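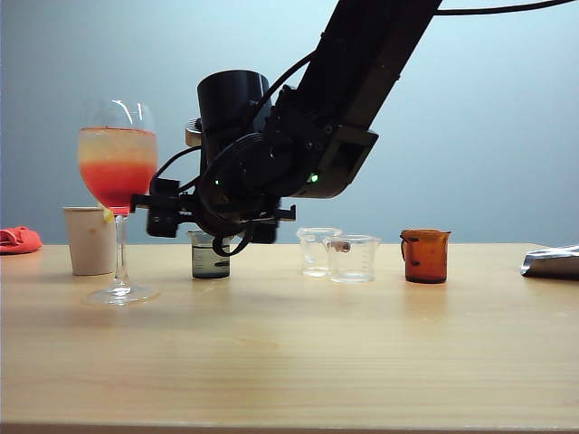
The arm over the drinks table, with a layered one in the wine glass.

Mutik cable and wrist kit, reviewed by Iraís Nava

I've had the Mutik kit on our arm since July, and I've grown so fond of it that I keep telling people about it whether they asked or not! It's a bag of clips, soft ties and spare wrist screws, plus a little hex driver that fits my hand nicely, and mine cost 98 dollars from Pruseck with shipping.

Our setup is a small one. The arm comes down at a slant over a wooden table, and it has to reach in between a wine glass and a row of beakers, so anything hanging off the wrist matters a great deal. You can see a loop of cable still drooping in front of the glassware. I leave some slack so the wrist can turn (Elisa Messina taught me that), but I do think the longest tie in the kit should be longer, and I've told Mutik so.

The screws are lovely — clean heads, good bite. I go over the wrist brackets every 200 runs, then the gripper plates, and the whole job takes me seven minutes if the coffee is already made. The clips are a bit stiff on a cold morning, so warm them in your palm first.

The instruction sheet is the weak spot, with tiny drawings and no mention of which tie goes where. I'd still buy it again, and I've already ordered a second bag for the Nusex bench.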